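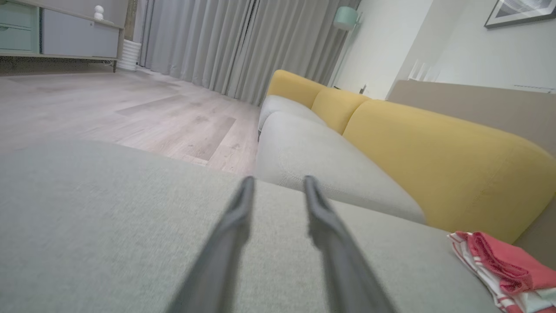 Oro is back at work, and I for one am very pleased about it

10th May | By Jayanthi Devadiga
Last updated: 4.40pm
4 min read

Oro, the laundry robot in the living room at the Brormont workshop in Sultlow, went back on the sofa job this morning after eight days off. If you've popped in lately and wondered why the arm was parked with its fingers off, I can now tell you, as I spent most of yesterday afternoon perched beside it with a notepad and a cold cup of tea.

The trouble started at the end of April. Oro had been picking up shirts and shorts quite happily, and then it began missing. Only by a little at first – it would close its fingers just in front of a hem and come up with nothing, or grab a pinch of seat cover along with the cloth. Eino Nieminen, who looks after the arm day to day, went through the logs and found 67 missed grabs in a single shift. A normal shift has a handful.

"My first thought was the camera," Eino told me. "My second thought was the camera as well. So of course I spent two days on the camera."

To be fair to him, the camera was part of it. It sits down at the wrist and looks out past the fingers, and its bracket had worked a bit loose. Once that had been tightened the misses dropped, but they didn't go away. The rest turned out to be wear in the fingers themselves. The left one had a good bit of play where it joins the gripper, so the two tips weren't meeting where the software believed they were. On a hard box you might never notice. On a thin bit of cloth lying on a soft cushion, you notice straight away!

Jouko Rissanen fitted the new pair on Wednesday. The last ones had been rated for 3,000 closings before a check, and nobody on the team could tell me with a straight face when that check had last been done. There's now a counter on the start-up screen, and Oro won't begin a shift once it runs out. Jouko wanted it to beep too, but he was outvoted.

Changing the fingers is the quick bit. You park the arm, cut the power, undo the screws at the base of each finger, swap them over and do it all up again evenly. I was allowed to hold the screws. After that comes the setting up, and that took the rest of the day and a good part of this morning.

It goes like this. First the fingers are closed on nothing, slowly, so the gripper can learn where "shut" is. Then they're opened all the way and the same is done for "open". Then the wrist camera has to be told where the tips are, so Eino holds a printed card in front of it and moves the arm through 13 positions, stopping at each one. If any of the 13 comes out wrong you start again from the beginning. We started again twice. The second time was my fault, I leaned on the table.

Only then does it get near the sofa. The early passes are done over the bare grey seat with the tips held close together, and the whole point is to find the height of the cushion without digging in. Soft seats are awkward. Press down and the surface moves away from you, and the arm thinks it still has further to go. Jouko has set a limit on how hard it may push, quite a gentle one, and he nudged it down again this morning after watching it for a while.

After the bare seat came the proper clothes. We use a red basketball kit for this, mainly for the big black 23 on the shirt, which gives Eino something easy to line up on when he's checking the camera view against where the fingers really are. The shirt goes down more or less flat with a few crumples left in, and the fingers come in open and wide apart over it. The white trim makes a nice clear edge to aim for as well.

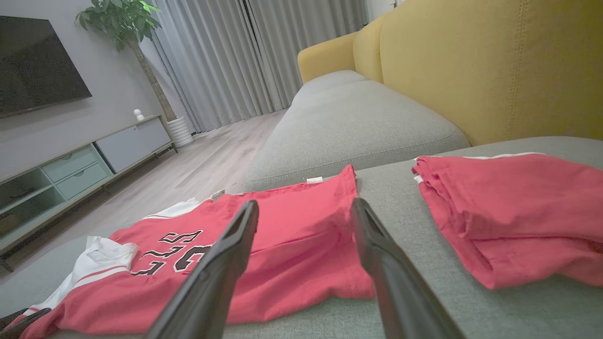
What happens next

Oro will run half shifts until the end of next week, with someone in the room the whole time. Eetu Saarela is taking the mornings and Ilari Savolainen the afternoons. If you fancy watching, do come along, but please stay off the sofa while the arm is powered (yes, even the far end) and don't tidy up the clothes. They may look like they've been dropped there, but each one has been put down where somebody wanted it.

Ilari has also asked me to say that the finger screws will be checked every Monday before start-up, and that the small hex key lives in the tin marked Oro. It has gone missing before. If it's in your pocket, he'd like it back and there'll be no questions asked.

As for the old fingers, Jouko is keeping the left one on his desk so he can measure the wear properly. The right one is still within its limits, so it has gone into the spares drawer with a label on it.

Mathias, the older arm next door, uses the same type of gripper and is due its own check once Oro has settled. Eino reckons it will be a shorter job, as Mathias only handles towels and doesn't close its fingers nearly so often. I've been asked to bring my own chair and keep well away from the table.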